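夜班

作者:西窗旧账

凌晨两点四十。我还在线上。

活儿是这样的:Vukano 把一套浴室搬进了电脑里,瓷砖,浴缸,洗脸台,墙,灯。机器在里面干活,我在外面看。干得对,按绿键。干得不对,按红键,再写一句为什么。写满30条才能下线。今晚写了14条。慢。

任务单就一行字:把地上的捕鼠夹捡起来,放到该放的地方。

该放哪儿,没写。

我去群里问。没人回。又问了一遍。有人回了个表情,一只打瞌睡的猫。

行吧。

第一次,机器走到门口就停了。停了好久。第二次撞了墙,很轻,像喝多的人扶一下。第三次进来了,低头,看地。那个地砖,我得说说那个地砖,立体方块的花纹,一块摞一块,看久了分不清凸的凹的。我盯了两个钟头,抬头看自己家的白墙,墙上也是方块。

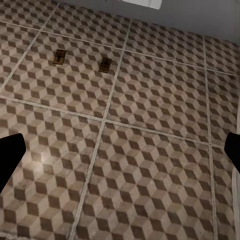 夜里醒着的人还有 Skultia,消息一条接一条地蹦:你别指望它,我这边叠毛巾叠了一礼拜,叠出来的东西像馄饨,我妈闭着眼睛都比它强,要我说再过十年也进不了谁家的门。

我没回。手指头在键盘上。

两个小东西躺在砖上,深褐色,砖里也有深褐色。人一眼就能看出来。也不一定,我第一眼就没看出来,以为是砖上的花。机器看没看出来我不知道。它不说话。夹爪张着,张得很开,往前挪一点,停。

我小时候家里也放过夹子。厨房,米缸后面。我爸放的,放完把全家叫过来,指着说,这儿,这儿,都记住了。隔天一早他自己踩上去了。光着脚。骂了半条街。

所以我懂这个任务难在哪儿。力气不是问题,夹子才几两重。难的是你得知道那是个什么东西,哪头能碰,哪头不能碰。电脑里的夹子不会弹,弹了也不疼。那它怎么学会怕呢。

我把这句话写进备注栏。删了。备注栏只收三种:掉落,碰撞,超时。

第十五条。碰撞。

第十六条。超时。

三点零五,泡面。水没开透,硬的,照吃。

其实我来干这个之前在洗衣厂,Hassanpour,城北那家,给旅馆洗床单的。厂里装过一台折床单的机器,好大一台,两个人喂进去,那头一个人接。老板说以后一个人都不用。后来喂的还是两个人,接的变成两个,因为它老卡。再后来我走了,不是因为机器,是腰。腰不行了。介绍我来这儿的人说,坐着就行,点点鼠标。坐着腰更不行,他没说。

按条算钱。一个月做到2,000条有奖金。上个月我做了1,825条,差一点点。差的那一点点,全是断网断掉的。

第十七条。它够到了。真的够到了,黑黑的指头碰着那块小板子的边,推出去一截,没夹住。再来。又推出去一截。像小孩吃豌豆,拿叉子追着跑。我居然往前凑了凑,嘴里说,下去一点,再下去一点。对着屏幕说的。屋里就我一个人,说完有点不好意思。

超时。

我按红键的时侯犹豫了一下。

第十八条换了一台。也可能是换了个壳子,上头的事不跟我们讲。同一间浴室,夹子什么的不在这次的单子上了,单子改成:检查地面,清理台面。这个我也觉得好笑,台面上能有什么,人家家里台面上有牙刷,有掉了盖的牙膏,有半瓶过期的护手霜,有头发。头发最难。你让它捏一根湿头发试试。

它进来,站在镜子前面。
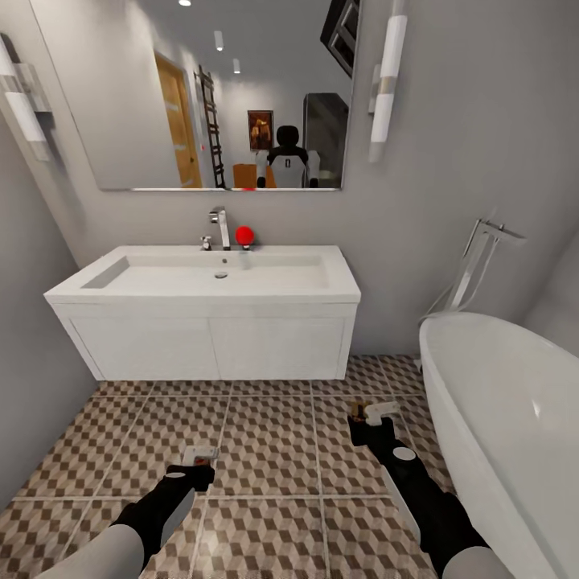
叫 Amis 的那个号突然在群里冒出来,说他倒觉得快了,说他家扫地的那台刚来时也天天卡在沙发底下,现在一家人谁也离不了,东西都是一点一点变好的,你们别老拿馄饨说事,谁头一回叠毛巾不像馄饨。

Skultia 回得很快:我。

然后两个人吵起来了。扫地算不算家务。洗碗机算不算机器人。马桶谁刷。吵到马桶就停了,都不想谈马桶。

我把群静音,接着看。

红球。洗脸台靠墙那儿搁着一个红球,就在水龙头边上。我想了半天谁会把球放在洗脸台上。后来想到我儿子会。他三岁那阵子,什么都往洗脸台上放,球,土豆,一只鞋。我每天晚上收一遍,第二天早上又满了。那时候觉得这活儿没个头。现在他住校,洗脸台上干干净净,我一个月擦一回,擦的是灰。

那台机器要是真到了我们家,我会让它干什么呢。想了想,先搬米。再擦油烟机,那个我是真不愿意擦。叠床单也行,折四折,边对边,我在厂里练出来的,它要是折不齐我能教它。洗脸台不用它管。

镜子里头它是个背影,圆脑袋,黑的,肩膀是白的。两只手伸在地砖上头。我等着它动。

进度条走。

不动。

我想起厂里新来的人也这样。第一天站在烘干机前面,两只手伸着,不知道先拿哪一件。师傅不骂,就在旁边站着,站一会儿自己先拿一件,新人就跟着拿了。当年我也是跟着拿的。可它旁边没人。它那间浴室里什么都有,连画都挂上了,就是没人先拿一件给它看。

也可能有。也可能别的班就是干这个的,戴着手套,一遍一遍拿给它看。我不清楚,我只管按键。

三点五十。第十八条,超时。备注栏光标闪啊闪的,我打了个"再给它一点时间",系统弹红字,格式不符。

改成超时。提交。

第十九条。手动了。左边那只先动,很慢很慢,抬起来一点点,又放回去。我把泡面碗推到一边,身子往前凑。

外头有车倒车,嘀,嘀,嘀。楼下早点铺的卷帘门哗啦一声,老板娘开始和面了,那面她和了好多年,手一伸就知道差多少水。

右边那只也动了。

我的手放在绿键上,还没按。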